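최종 수정: 9월
홈 | 이번 호 | 지난 호 | 투고 안내 | 편집위원회
논문 제목, 저자, 주제어로 검색

4. 면담 결과: 함께 쓰는 부엌에서 '닦았다'는 말의 의미

4.1 자료의 성격과 읽는 방법

앞 장에서 밝힌 대로 이 연구의 바탕은 그렐레드스테드(Greledstead) 공동주택 단지의 공용 부엌에서 모은 기록이다. 부엌마다 벽에 걸린 공책에 주민들이 직접 적어 둔 글을 옮겨 적었고, 중복과 낙서를 걸러 내고 남은 것이 3086건이다. 처음 공책을 받아 들었을 때는 "닦음", "닦았음", "다 닦음" 같은 짧은 말이 끝도 없이 이어져서 이것으로 무슨 이야기를 할 수 있을지 조금 막막했던 것이 사실이다. 그런데 며칠을 붙들고 읽다 보니 같은 "닦음"이라도 적는 사람에 따라, 적는 시각에 따라 가리키는 범위가 꽤 다르다는 것이 보이기 시작했다. 어떤 이에게 그것은 개수대 앞 한 뼘을 훔쳤다는 뜻이었고, 어떤 이에게는 수도꼭지 뒤쪽까지 손이 갔다는 뜻이었다.

공책만으로 알 수 없는 부분은 면담으로 채웠다. 면담은 주로 토요일 오전, 아침을 먹은 사람들이 아직 부엌을 떠나지 않은 시간에 이루어졌다. 차를 한 잔씩 앞에 놓고 시작한 대화가 점심 준비로 이어져 버린 적도 많았는데, 덕분에 녹음은 칼질 소리로 가득하지만 내용은 한결 넉넉해졌다. 귀한 시간을 내어 준 분들께 이 자리를 빌려 다시 한번 감사드린다.

4.2 닦는 사람과 적는 사람

전체 기록 가운데 다른 사람의 청소를 언급한 것은 715건이었다. 연구를 시작할 때 우리는 이런 글의 대부분이 불평일 것이라고 짐작했고, 선행 연구들도 대체로 그렇게 보고해 왔다. 그러나 옮겨 적고 보니 고맙다는 말이 불평보다 많았고, 불평처럼 보이는 글도 뒷장을 넘기면 농담으로 받아 준 답글이 붙어 있는 경우가 흔했다. "조리대에 꿀이 있습니다. 제 꿀은 아닙니다." 밑에 "이제 당신 꿀입니다."라고 적힌 쪽을 우리는 오랫동안 아껴 읽었다.

올홀름(Olholm) 동과 로레비츠(Rorevitz) 동의 차이도 짚어 둘 만하다. 올홀름 동에는 당번표가 있고, 로레비츠 동에는 없다. 당번표가 있는 쪽에서는 기록이 고르게 나타나는 대신 말이 짧다. 이름 옆에 표시 하나만 해 두고 가는 날이 대부분이어서, 공책이라기보다 출석부에 가깝다는 인상을 받는다. 반면 로레비츠 동의 기록은 들쭉날쭉하다. 한 주 내내 아무 말이 없다가도 누군가 큰맘 먹고 찬장 위를 훔친 날이면 반 쪽이 넘는 글이 올라온다. 어느 부엌이 더 깨끗했는가 하는 질문을 여러 자리에서 받았지만, 우리의 자료는 그 질문에 답하기 위해 모은 것이 아니며 답할 수도 없다. 다만 주민들이 자기 부엌에 대해 더 길게 이야기하는 쪽은 분명히 로레비츠 동이었다.

면담에 참여한 반겔리스 사란티스(Vangelis Sarantis) 씨는 이 단지에서 6년째 살고 있으며 그사이 두 동을 모두 겪어 보았다. 그의 말을 조금 길게 옮긴다.

"올홀름에 살 때는 제 차례가 언제인지만 알면 됐어요. 편했지요. 여기로 옮기고 나서는 부엌에 들어오면 먼저 조리대부터 봅니다. 불을 켜고, 고개를 좀 숙여서요. 얼룩은 위에서 똑바로 보면 잘 안 보이거든요. 그러다 보니 행주를 들고 있는 시간이 늘었는데, 이상하게 억울하지는 않더라고요. 우리 어머니가 꼭 그렇게 고개를 숙이고 보셨어요."

고개를 숙이고 본다는 이 이야기는 다른 면담에서도 되풀이되었고, 우리가 다음 절을 따로 마련하게 된 계기이기도 하다.

4.3 표면의 빛과 '깨끗해 보임'

사람들은 조리대가 깨끗한지를 어떻게 알아보는가. 손바닥으로 쓸어 본다는 사람도 있고 냄새를 맡아 본다는 사람도 있었지만, 가장 자주 나온 대답은 빛이었다. 창이나 전등의 빛이 표면 위에서 고르게 미끄러지면 닦은 것이고, 중간에서 흐려지거나 끊기면 아직이라는 것이다. 재미있는 점은 이 기준이 재질에 따라 상당히 불공평하다는 사실이다. 광택이 있는 밝은 상판은 대충 훔쳐도 말끔해 보이는 반면, 결이 거친 나무 상판은 아무리 정성을 들여도 그만한 칭찬을 듣지 못한다. 나무 상판을 쓰는 부엌의 한 주민은 이를 두고 "우리는 늘 손해를 본다"고 웃으며 말했다.

오메로비치(Omerović)의 분류를 따르면 이러한 판단은 '멀리서 보는 청결'에 해당한다. 문간에 서서 부엌을 한눈에 훑을 때의 인상이라는 뜻이다. 이에 견주어 '가까이서 보는 청결'은 뚜껑의 테두리나 용기가 놓인 가장자리처럼 몸을 기울여야 비로소 눈에 들어오는 곳에서 정해진다. 우리의 면담에서도 조리대 한가운데를 두고 다투었다는 이야기는 거의 나오지 않았다. 이야기가 길어지는 곳은 언제나 물건과 상판이 만나는 자리였다. 넓게 비어 있는 면과 가장자리의 물건이 한 상판 위에 어떻게 함께 놓이는지는 그림 2를 참고하면 좋겠다.

그림 2. 광택 있는 밝은 베이지색 상판. 가운데는 넓게 비어 있고, 뚜껑과 흰 원통형 용기는 가장자리에 놓여 있다.

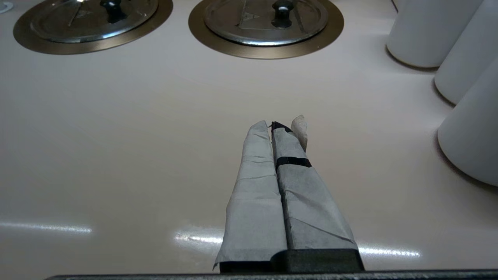
4.4 가장자리를 둘러싼 말들

그렇다면 가장자리는 누가 닦는가. 공책에서 '테두리', '틈', '구석', '밑'이라는 낱말이 들어간 기록을 따로 모아 읽어 보면, 적은 사람이 자기가 한 일을 알리고 싶어 하는 마음이 다른 기록보다 훨씬 또렷하게 드러난다. 가운데를 닦은 사람은 "닦음"이라고만 쓰지만, 용기를 하나하나 들어내고 그 밑을 훔친 사람은 그렇게 했다고 꼭 밝혀 적는다. 해 놓아도 표가 나지 않는 일이니 글로라도 남겨 두고 싶은 것이리라. 우리는 이를 생색이라고 부르고 싶지 않다. 면담에서 만난 분들은 오히려 조금 쑥스러워하면서, 다음 사람이 같은 일을 또 하지 않도록 적어 두는 것이라고 설명해 주었다.

물건을 제자리에 돌려놓는 문제도 여기에 얽혀 있다. 밑을 닦으려면 물건을 들어야 하고, 들었던 물건은 대개 조금 다른 자리로 돌아간다. 로레비츠 동의 공책에는 소금 통이 한 뼘쯤 옮겨진 일을 두고 네 사람이 차례로 의견을 적은 쪽이 있다. 결론은 나지 않았고, 소금 통은 우리가 마지막으로 방문했을 때 또 다른 자리에 가 있었다.

이러한 기록을 공용 공간의 규칙에 관한 기존 논의와 어떻게 이을 것인가는 5장에서 다룬다. 그에 앞서 한 가지만 덧붙이자면, 면담을 마치고 나올 때마다 우리가 마신 찻잔은 예외 없이 주민들이 먼저 가져가 씻었고, 우리는 공책에 그 사실을 적어도 되는지 물어 허락을 받았다.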